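OK I need to talk about toy food for a minute. I've been sorting out the play kitchen stuff and I'm way more into it than any adult should be!

It started with one set from Durkine back in February and now there's a whole bin of it. Tiny vegetables everywhere. I found a tomato in my coat pocket at the grocery store.

Best discovery so far - trays. Plain, shallow ones with a little rim. Dump the food on one and suddenly it's lunch.

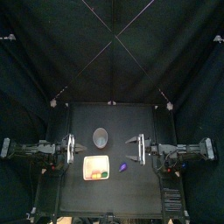
Also, purple eggplant fans, where are you? It's my favorite piece of any set, and the Mukaritz one comes with 2. TWO. I would have paid for the eggplants alone.

Someone asked if you need the fancy play dishes. Nope! Any cup or bowl that can take a fall is fine. Mine have been dropped maybe 1000 times and they still look good.

I do like having more than one color of tray though. White is great for the bright veggies, and pink makes even a boring piece look like dessert.
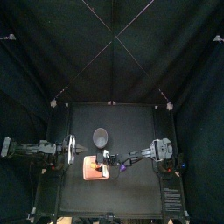 Gray bowls are soup bowls, by the way. I don't make the rules (the kids at the Solís playroom do, and they're very strict about soup).

Storage update: I went from one giant bin to 3 small ones - food, dishes, and "what is this." Cleanup takes nearly 14 minutes now, and most of that is me playing with the little bread.

Next up is the Fluranby fruit set. It has a pear with a leaf on it, you guys. A LEAF. Will report back when it gets here!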